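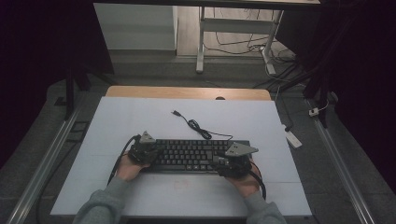

A full-size keyboard with its USB cord, on a white board.

A full-size computer keyboard is a keyboard that keeps its numeric pad, whether or not the owner does any arithmetic. It combines the letter and number rows, a navigation group and the pad in one long slab, usually the widest thing on a desk and the first to be blamed for the lack of room on it.

Layout

The spacebar occupies the front edge, flanked by modifier keys, which do nothing alone and a great deal by accident. Arrow keys sit between the letters and the pad.
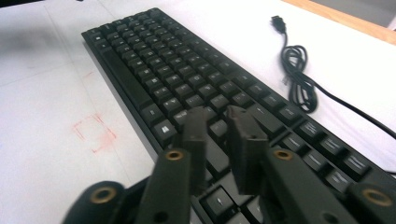
Windows logo key near the spacebar of a black keyboard.

The logo key opens a menu, most often during a game. In her handbook Desk Matters, Rosalind Yazzie calls it "the doorbell."

Cord

Wired models end in a USB plug. The cord is supplied folded and never returns to that state. Wulan Latuheru's guide for the Corton office supply firm recommends loose coils, advice the firm's own offices in Flimon have yet to adopt.

See also
Numeric pad
Obi layout
Wrist rest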